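Fiction > Short Work > Issue 35

Print this page | E-mail this page

The Kadeveck Return

by Ilgın Yalçınkaya

The unit was booked in at 4:10 in the afternoon under return number 512. The form gave the owner as Frans Smits, the model as a Fatent tower, and the fault as "does not stay on." In the field for accessories the clerk had written "none." In the field for data the clerk had written "see note," and no note was attached.

Rūta Kalniņš read the form twice and signed for it. She had worked the Kadeveck bench for ten years. The procedure for a return with a missing note was to telephone the counter. She telephoned the counter. Margus Rimkutė answered and said that the note had been verbal.

"What did it say?" she asked.

"He said his wife kept the accounts on it. Then he said she kept other things on it too. He wanted to know if you would look at them."

"Would I, or would I have to?"

Margus said the customer had not been clear on that point. He had stood at the counter for some time with his hat in his hand and then asked where the bus stop was.

Rūta wrote on the form, in the empty space beside the fault: Customer asks whether contents will be read. She initialed it. Contents were not read at Kadeveck except on written request, and the written request was a separate form, printed on yellow paper, which had to be signed by the owner of the machine. The owner of the machine, according to the warranty record, was not Frans Smits. It was a J. Smits at the same address.

She put the strap on her wrist, clipped the other end to ground, and began with the power supply. Its output was within limits on every rail at no load. Under load the twelve-volt rail dropped and recovered, dropped and recovered, at an interval she timed on her own watch. The interval was 52 seconds. She changed the load and it was still 52 seconds. A failing capacitor does not usually keep time, and she wrote the figure down with the word "regular" after it, then struck out the word, as it was an opinion.

She disconnected the drive and set it in a tray by itself, with a tag. The tag read 512/A. She released the processor, wiped off the old paste, and laid the part in a foam box tagged 512/B. The paste had been applied by someone careful. It was thin and even to the corners, and the factory at that time had used a thick square pad. Somebody had had this machine apart before.

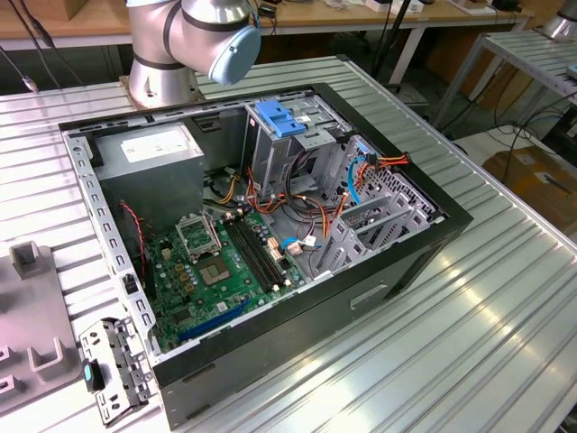
Sound was the next thing to rule out. A fan with a worn bearing can draw enough current to trip a weak supply, and Rūta preferred to listen for it before she measured it. She sent the trainee, Cherry Mae Ambrosio, to shut the door to the corridor. The tower was on its side on the ridged aluminum, with the socket standing open and its bracket up, and the loose cables lay across the board in a heap of orange, yellow and red. Cherry Mae asked whether they should be tied back. Rūta said not yet. The way a cable had been bent could show where it had been routed, and for how long, and once it was tied that information was gone.

They listened. The supply ran for 52 seconds, dropped, and came back. The fan was quiet in both states.

"It sounds fine," said Cherry Mae.

"It sounds fine," Rūta agreed, and wrote: Bearing noise, none.

At five the counter closed. Margus came back with the cash bag under his arm and said that Mr. Smits was still at the bus stop. The last bus on that route left at 4:35. Margus had told him so through the window of the door. Mr. Smits had thanked him and remained seated.

Rūta asked whether he had been given a yellow form.

"He can't sign it," Margus said. "The name's wrong."

"Was he given one?"

He had not been. Rūta took one from the drawer and read the back of it, where the conditions were. Condition 6 dealt with owners who were absent. Condition 7 dealt with owners who were deceased and required a copy of the certificate. There was no condition for a customer who had not said which of these applied. She folded the form in half, took off the wrist strap, and told Cherry Mae to touch nothing and to log the interval if it changed.

It was July and still bright outside. Frans Smits was on the bench with his hat beside him. He was older than the handwriting on the form, but then that had been the clerk's handwriting.

"Your supply has failed," she said. "It can be replaced. The charge is 35, and it would be ready tomorrow. The drive has not been examined."

"But it works?"

"It has not been examined."

He nodded. He asked whether, if it were examined, the person doing it would have to see everything, or whether it could be done quickly, as one walks through a room.

Rūta considered the question. A surface test read every sector in order and reported only whether the sector could be read. It did not open anything. It would take most of the night. She explained this to him at the level of detail she would have used for a colleague, and he followed it without interrupting.

"So it would tell you that it's all there," he said.

"Yes."

"And not what it is."

"No."

"Then I would like that one," said Frans Smits. He put out his hand for the form. She said that the surface test did not require a form – it was part of the standard service on a return – and put the yellow sheet back in her pocket.

She told him the number of a taxi firm, Ots, which would come as far as the depot. He wrote it inside the band of his hat.

When she got back to the bench Cherry Mae had written three lines in the log. The first said 52. The second said 52. The third said: He fitted that processor himself I think, there is a pencil mark on the old bill in the file, "F. did this, very neat, birthday." Is that an opinion?

Rūta read the old bill. It was from Jureo, the shop that had been on the premises before Kadeveck, and the pencil was faint but legible. She initialed the third line and left it in.

Then she connected drive 512/A to the test station, selected Read Only, checked the selection, and started it at the first sector.

Contact the editors | Copyright the author | Back to top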